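17 January 2025

Packing for six weeks with one bag

I leave for Sodbridge in a few days and the bag is still open on the spare bed. I've done this trip once before, with a big suitcase, and spent most of it dragging the thing up and down other people's stairs. This time I'm taking the 40-litre pack and nothing else.

Clothes take up most of the space, so I started there. A T-shirt folds down smaller than you'd expect if you get the air out of it.

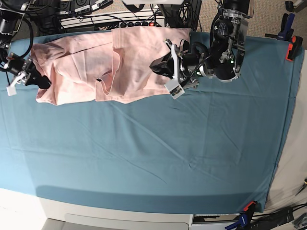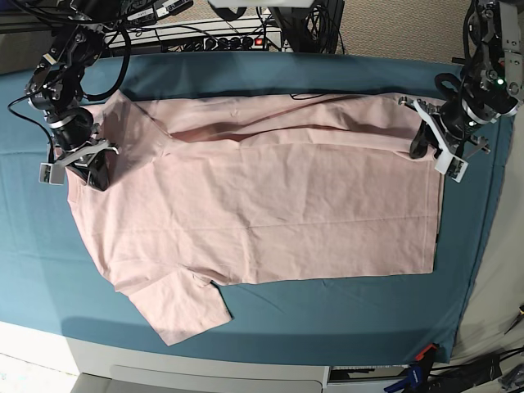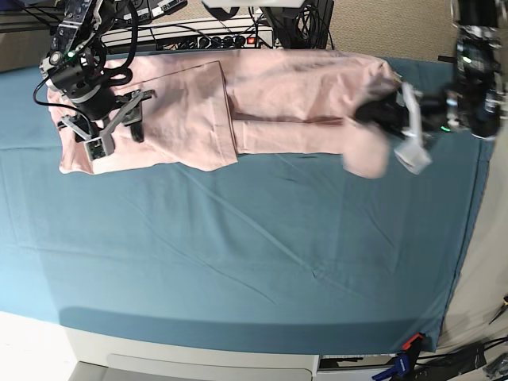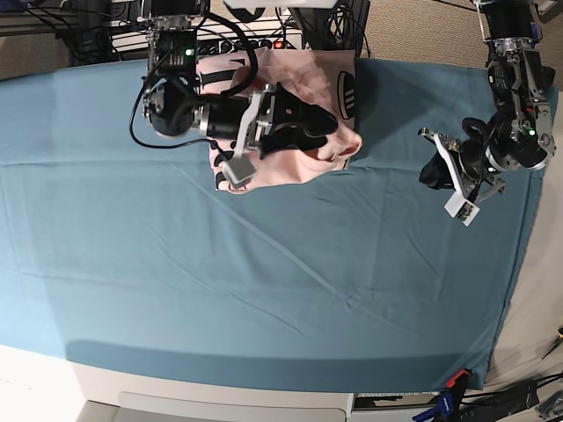 My list comes to five tops, two pairs of trousers, a jumper, a rain jacket and enough socks to get through a week. I went back and forth on a second jumper. Sodbridge is damp at this time of year and the house I'm renting has one heater, in the kitchen. In the end I left it out. There's an op shop on the main street and I can buy one there if I get cold.

Shoes are the hard part. I wear a size that's awkward to replace, so I can't count on picking up a pair when I arrive. I'm wearing the boots on the plane and packing the flat runners, with chargers and a roll of tape stuffed inside them. No sandals. No good shoes either, which means I'll be going to Jeferson Bragança's dinner in boots. He has seen them before.

The pack itself is a Grumetti I bought second-hand in October. The zips are fine but the hip belt had gone at one side, where the webbing meets the padding. I took it to the repair place near the station and they wanted more than I'd paid for the bag, so I did it myself with upholstery thread and a thimble. It took an evening. The stitching is ugly and it has held with the bag fully loaded, going up and down our street. I'll know more after the train connections.

Toiletries have been cut back to one small pouch. I've switched to bar soap and bar shampoo, mainly because I once had a bottle open up over a library book. The bars need to dry out before you close the tin, and I usually forget, so they come out a bit soft. I can put up with that.

The thing I can't seem to shrink is paper. I'm going over there to finish the house history I started with Ayodele Eze, and the records office still works on paper. You can photograph the old rate books but you can't borrow them, and their photocopier does one side at a time. I have a folder of notes from the last visit that weighs 1,425 grams on the kitchen scale. That's heavier than all five tops and the rain jacket together. I sat down to thin it out and got rid of seven sheets, most of them bus timetables.

Ayodele thinks I should scan the lot and leave the folder at home. She's probably right. I did try scanning the Akpan letters, which are the ones I refer to most, and found I couldn't work from them on a laptop. The handwriting is faint and I like to have two pages side by side on a table. So the Akpan letters are coming, and the rest of the folder is going in a drawer here where my sister can find it if I need her to read something out over the phone.

Other things I've taken out: the travel pillow, the umbrella (useless in that wind), a paperback I've been carrying around unread since winter, and the second water bottle. I put the sewing kit back in after the business with the hip belt. I also put in a bulldog clip for curtains that won't close. Anyone who has slept in a rental with a street light outside will know what that's for.

With everything in, the pack closes without a fight and there's a hand's width left at the top. I'm leaving that for food on the way over and for whatever I bring back. Last time it was jars of plum jam, wrapped in shirts, and one of them leaked.

I still need to sort out the phone plan and find out whether the Kurkevent bus runs to the village outside school terms. Their website says yes and the timetable posted at the stop last year said no. I've sent an email. If it doesn't run, it's a 6-kilometre walk from the station, and I'll be glad I left the suitcase in the shed.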